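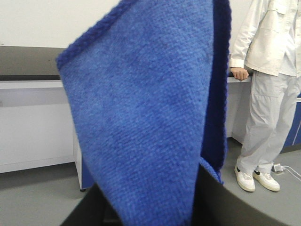 3.2 Task set. The Skultau student project ran for 13 weeks in a teaching lab at Wastgate. Teams controlled one arm by hand and stored each attempt as an episode.
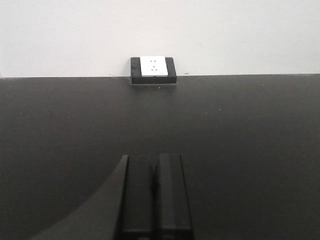
We kept 3,897 episodes across five tasks. Attempts with a lost video stream were dropped before training. 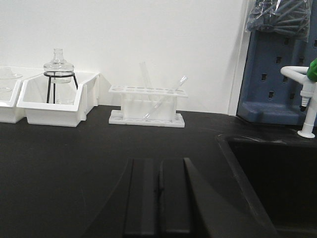
Did team size affect the results? We saw no clear link between the two.

Bench tasks used the same counter throughout.
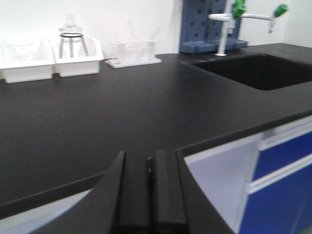
Figure 4. Lab counter with sink, test tube rack and gripper.

Contact: Skultau project, Wastgate | Back to top | 5 min read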